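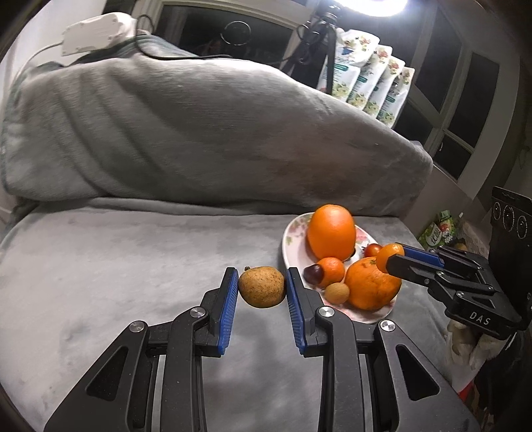

Automation | Maintenance

Pads, pins and play

A hand-held gripper has few parts that wear, and Golnar Zamani keeps nearly all of them in one drawer. She looks after the tools for Norkard, a small firm that records people picking up household objects so that robot arms can later be taught to do the same. The operator squeezes, the jaws close, and a camera on the tool body takes down the motion. There is no arm, no cabinet and no safety fence. What remains is linkage, pads and a calibration file, and all of it drifts.

The pads go first. They are ribbed and blue, and they take every contact. Fruit is gentler on them than cutlery or jar lids, but it leaves juice and skin oil in the ribs, and a pad that has picked up oil will let a grape or a small tomato roll during closing. Zamani wipes the pads between sets with a damp cloth, then a dry one. Solvent is banned from the bench. It cleans well, but her experience is that the surface turns glassy after a few weeks of it.

Replacement is simple. The old pad is peeled from the root, the finger face is scraped with a plastic blade, and the new pad is pressed down from the tip backward so that air is not trapped at the end that does the work. The pressed finger is left under a light clamp for 60 minutes. Pads are changed in pairs, even when only one is worn. A new pad facing an old one shifts the closing line to one side, and the operator starts to correct for it with the wrist without noticing. That correction then goes into the data.

Pivot pins come next. Play at the pins is felt before it is seen. The check Zamani uses came from Ryszard Jakubowski, who ran packaging lines before he joined: hold the body still, close the jaws on a flat gauge, and try to rock each fingertip fore and aft. If the tip moves and the gauge does not, the play is in the outer pins. If both move, it is further in. She turns the screws down by feel and then backs them off until the jaws fall open under their own weight. Too tight is the more common fault. A stiff linkage makes the operator snatch.

Thread locker is used sparingly, on the outer screws only, and the tool stands overnight before it goes out again.

Zero comes last. The jaws are closed fully with no object between them, the reading is stored, and then they are opened to the stop and the reading is stored again. Everything the model later learns about width is scaled between those 2 numbers. A fresh pair of pads changes the first of them, so a pad change without a new zero is treated as a fault and logged as one. Szymon Olszewski, who checks the recordings, found a batch in January in which every object was slightly too thin. The pads had been replaced in the morning and the zero had been left for the afternoon. The batch was thrown out, 49 recordings in all.
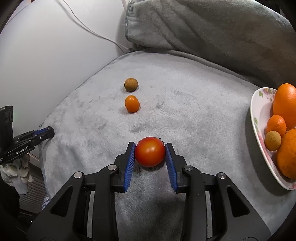 Setup of the work surface gets less attention in print than the tool does, though it decides how much of a session can be used. Norkard's rule is that the objects should vary in size and the surface should have some give. A deep red tomato resting on a plush blanket, with a fingertip on either side of it and a much smaller oval orange fruit and a longan lying beyond, covers a fair span of jaw openings without any change to the tool. The blanket brings its own trouble. Pile hides the bottom of the object from the camera, and a fingertip set too low pushes into the fabric and drags. Operators are told to come in level with the widest part of the fruit and to stop the descent before the tips touch the cover.

Two-handed work adds a second tool, and with it the question of matching. Both grippers are zeroed in the same sitting, by the same person, and their clocks are checked against each other at the start and end of a session. Urszula Bielecka, who wrote the session sheet, wants the tools paired for life – pads, pins and all – so that a fault in one can be traced through its partner. Zamani would sooner swap them freely and rely on the log. For now the sheet has a line for the pair and a line for each tool, and both lines get filled in.

Spares are held for pads, pins and screws. Fingers are not stocked. A cracked finger takes the whole tool out of service until a new set arrives, and the replacement is run for a full practice session before any of its recordings are kept.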